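**Paltetti cloth-handling kit: anyone bought one?**

**gusset_40** wrote:

We are looking at the Paltetti kit for our arm. It's a two-finger gripper, a wrist camera and a year of their folding and wiping software. The quote from the Zesatstead office is 2,227 before delivery, and the software renewal is 200 a year after that. Has anyone here run it on cloth for more than an afternoon? The brochure only shows towels laid out flat, and ours never arrive flat.

**benchrat** wrote:

We've had one on loan, paperwork dated 12/6/20. Mounting the gripper was easy. The wrist camera took longer because the calibration page in the manual is for the older bracket. Ask for the new sheet before you start.

On crumpled cloth it does well enough. The fingers are narrow, so they go down into the folds where our old wide pads just pushed the heap along the table. Wrist view with the fingertips in the cloth:
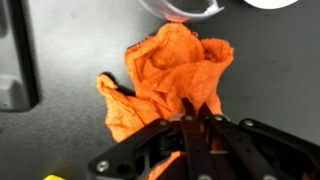 **Tiêu_tools** wrote:

I would be careful with that price. The fingers are fine but you are mostly paying for the software, and it stops updating when the year runs out. We built our own pick routine for rags in February and it does the same job with a plain gripper. It did take us three weeks.

**benchrat** wrote:

Three weeks of somebody's time costs more than the kit where I work. I agree about the renewal, though. I asked Zistcombe, who do the support, whether the software carries on working if you don't pay. They said yes, but with no fixes. I have not seen that in writing.

**gusset_40** wrote:

Thanks both. Two questions:

1. Does it cope with other things on the table? Ours is never cleared.
2. How much room does the gripper need above the cloth?

**benchrat** wrote:

I'll take them in order.

1. Mostly. We leave a mug and a plate out and it still goes for the cloth. Glossy or see-through things are harder for it, so set the keep-out zones by hand. You get 11 of them, plenty for one table. The arm comes in from straight above with the fingers pointing down, like so: 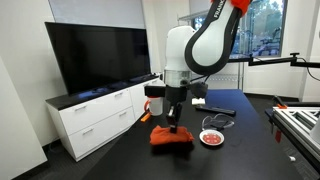 2. Allow for the full length of the wrist plus the gripper, and then the side modules. Those are what catch you out. Measure the width as well as the height, and check that the cable has slack when the wrist turns.

**Tiêu_tools** wrote:

Seconded on the cable. I still say get the gripper alone if they will sell it separately. Zesatstead told me no last time, but that was before the new bracket.

**gusset_40** wrote:

I'll ask them for a price without the software and for the renewal terms in writing. If they'll do a loan first, I'll take that and post how it gets on with our towels.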